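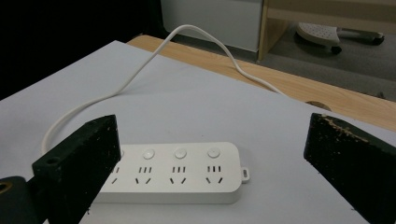
I'm putting together a set of hand-collected examples for a small grasping policy, and I've gotten stuck on a question that sounds silly until you've done it a few hundred times. We use the hand-held gripper from the Didetti kit with the camera on top, and my share of the work at our Cirncombe bench is desk items: staplers, chargers, tape, that sort of thing. Most of them are easy. The one giving me fits is the white power strip, and mainly because of its cord, which makes a big loop over the paper and then wanders off across the desk. Every time I reset, that loop lands somewhere new. Should I be tidying it into the same shape before each take, or letting it fall however it falls? We're aiming for 2,000 takes over all the objects by the end of August, so I'd love to settle this before I go much further. Also (sorry, second question hiding in the first) does it hurt that everything so far has been on the same pale paper? A white object on a nearly white sheet seemed fine to me, but now I'm second-guessing it.

*Tags: data collection, grasping, cables*

---

**Answer (accepted)**

Let it fall! I went through this with extension leads last year and I did exactly what you're tempted to do, coiling the thing up nicely before every take, and I was so proud of how consistent it all looked. Then we ran the policy on a lead that somebody had just dropped on the bench and it went straight for the cord. It had hardly ever seen a cord lying across the place where it wanted to close.

What I do now is change the cord on purpose every 6 takes. Pick up the strip, give it a turn, put it down, and don't fuss with it. Sometimes I start with the plug end on the other side, sometimes I leave a bit of cord right beside the body so the fingers have to come in next to it. Keep the takes where you had to come in twice, too, as long as you finish the grasp, but put them in their own folder so you can leave them out later if you want. Throw away the ones where the cord got trapped under a finger and you carried on anyway. Those taught ours a really bad habit and it took me a whole evening to find them all.

One more thing, and please forgive me if you already do it: vary where you take hold. It's so natural to go for the middle of a long bar, or always the end nearest your hand, and after a morning of that you have a great many copies of one grasp. I write the next start position on a sticky note before I pick up the gripper, because if I leave it to my own whim I drift back to the comfortable one within ten minutes.

As for the paper, I'd keep it for part of the set and then take it away. Bare desk, a dark mat, a tea towel, whatever you've got. White on white worried me as well, and our results did get better with 2 more backgrounds mixed in, though I changed the lighting the same week so I can't swear to which one did it.

---

**Answer**

unplug it from the wall first please, and leave it unplugged

otherwise agree with the above. we use Koller for labeling and it has a "cable contact" checkbox you can turn on in the project settings, worth having from day one. going back to add it later is miserable

---

**Answer**

I'll disagree a little bit, in a friendly way. If you're new to this, I think there's some value in doing the first batch with the cord in a fairly steady place, just so you can tell whether your tracking and your finger widths are any good. When everything varies at once and the policy does badly, you've got no idea where to look. We lost most of a month on the Hornent project that way, and the trouble was a loose camera bracket the whole time. So: a small steady batch, train on it, check that it does something sensible, and after that go as messy as you like.

**Comment from asker:** Thank you all so much, this is lovely. It's unplugged, I promise! I'll do a steady batch tonight and start dropping it properly tomorrow. Does anyone know if Koller lets you turn that checkbox on for takes that are already uploaded?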